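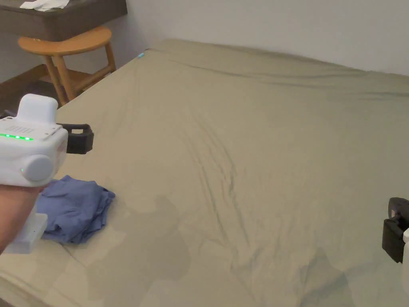 My sister-in-law keeps telling me thread count is the only thing worth checking on a package of sheets, and I'm starting to have doubts! I sleep hot, our bedroom gets stuffy by July, and I'd love to finally buy a set I'm excited to climb into. The store in Lundar has a Vainio percale set at 355 and a Mastisance set that says 3000 right on the front. The second one costs less. How is that possible? Also, our mattress is on the thick side and the corners of our old sheets crept up every night. Do I need a special size?
porchlight_pat

Oh, I love this topic! Put the 3000 back on the shelf. There's only so much room for threads in a square inch of cloth, so a number like that usually means somebody counted every tiny strand twisted into each yarn. Go for the percale. It's a plain over-under weave, and air moves through it so nicely — crisp the first night and softer after every wash. I switched two summers ago and quit kicking the covers off at 3 a.m.

For the corners, measure the height of your mattress with the topper on, then look for "pocket depth" on the package. Mine is 14 inches tall and I buy the 17-inch pocket, which leaves enough to tuck under. Elastic all the way around helps a lot too, compared with the kind that's only at the corners.

Wash them once before you use them, warm, with half the soap you think you need. Skip fabric softener, it leaves a coating. And pull them out of the dryer while they're a tiny bit damp and put them straight on the bed. Most of the wrinkles relax by themselves, and I've made my peace with the rest.
quiltsandcoffee

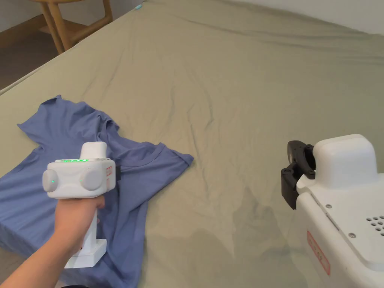

Blue T-shirt on the sage-green fitted sheet.

just get linen. got mine at the outlet in Wurkau for 37 bucks and never looked back. scratchy for a month then its great
dune_buggy_88

Linen is wonderful, agreed! But a month of scratchy is a lot to ask of a light sleeper. Try one pillowcase first and see if you like the feel.
quiltsandcoffee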